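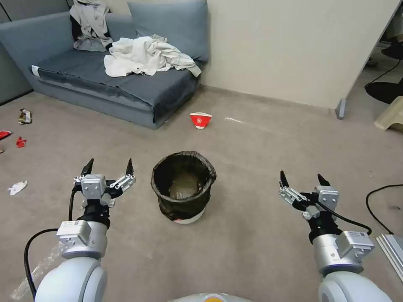
*A black bin on the carpet, with an arm on either side.*

# The Doctor Will See Your Council Now

If you have spent any winter evenings in front of *Llanos*, and a great many people in this part of the world have spent all of them there, you will know Gilberto Inga as the surgeon with the bad knee and the complicated marriage. He played the part for five years. He was shot at, divorced twice and left in a snowdrift over one especially cruel Christmas special, and he came back from all of it with his hair in order. What he hadn't done, until this spring, was sit through a planning meeting.

He has now sat through a good many. Inga is the newest member of the town council in Runholm, elected by a margin of 276 votes after a campaign that began with a row over a theatre and somehow ended up on the front of every celebrity website going. I went to see him expecting to be charmed for an hour and sent home. I was charmed, certainly, but I was also kept until dusk and talked through the bus subsidy, twice, with the aid of a salt cellar.

"People think I did it for the attention," he told me, pouring tea into a mug with somebody else's name on it. "I had attention. I had so much attention I couldn't buy a melon."

The theatre is the Elutness, a lovely, draughty old place at the bottom of the hill where Inga had his first paid work, carrying a spear. When the council proposed to sell it, he posted a short film of himself on the front steps, rather cross and wearing a terrible hat. The petition had 1378 names on it by the time it was handed in, which doesn't sound like much to anyone used to the numbers famous people throw about online, but these were proper signatures, with addresses, in ink, and Runholm isn't a large town.

Then Yurani Giraldo got involved, and that was when the rest of the country started paying attention.

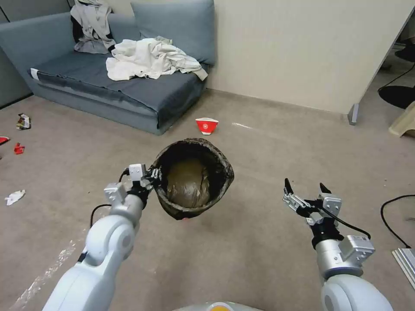

Giraldo grew up three streets from the Elutness and has sold out rather larger rooms since, and when she announced from the stage that she would be backing Inga's opponent, the internet had one of its little fits. She thought the theatre should go and the money should be spent on a music school. It was a perfectly sensible position, and she put it well, but by morning it was a feud, with old photographs dug up and a supposed snub at an awards dinner in December that neither of them could remember. Her fans wrote to him and his fans wrote to her. Some of it was funny and a fair amount of it was vile. Inga prints out the nicer letters, and I suspect that even those would overflow a good deep basket, the dark, rough-textured sort with mottled tan patches along the rim that you might otherwise fill with pine cones. The rest he handed to his agent, who handed some of them to the police.

"I rang him," Giraldo said, when I finally caught her between rehearsals for the *Lastness* tour. "I said, are we fighting? He said he didn't think so, but he'd been reading that we were. So we agreed to have the argument properly, with chairs."

And they did. The debate was held in the sports hall, there being nowhere else that would do, and 2000 people came. I have watched the recording and I would recommend it to anyone who has grown weary of this sort of thing. She is quick and a bit merciless with figures. He is slower and tells too many stories, but he listens with his whole face, as actors can, and more than once he said he would have to go away and find out. Towards the end she asked him what the Elutness roof would cost to mend, he told her, and there was a long silence in the hall while everyone did the sum at home rates.

He won, though Giraldo's candidate ran him very close, and her music school has not gone away either. A plan now before the council would put teaching rooms in the old scenery store behind the stage. Both of them claim to have thought of it first — I heard the story from each, and the only detail they shared was that it had been raining.
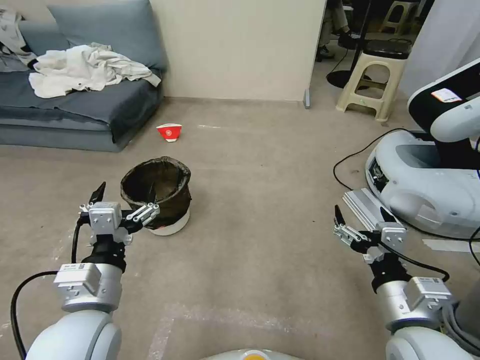 **Will Inga go back to acting?**

He says he would like to, and has told his agent that he'll consider parts that can be filmed in the summer recess. *Llanos* has left the door open, his surgeon having last been seen boarding a ferry.

Meanwhile there is the work, and he seems a little startled by how much he likes it. He holds his surgery (he has heard every joke about that, and laughs at them all the same) in a room above the library, where people come to see him about drains, school places and a hedge that has divided two families for longer than he's been alive. A few come only for an autograph. He signs it, and then asks them how they find the buses.

Giraldo sings at the Elutness when her tour ends. Inga has bought his own ticket, in the back row of the balcony, underneath the part of the roof that leaks.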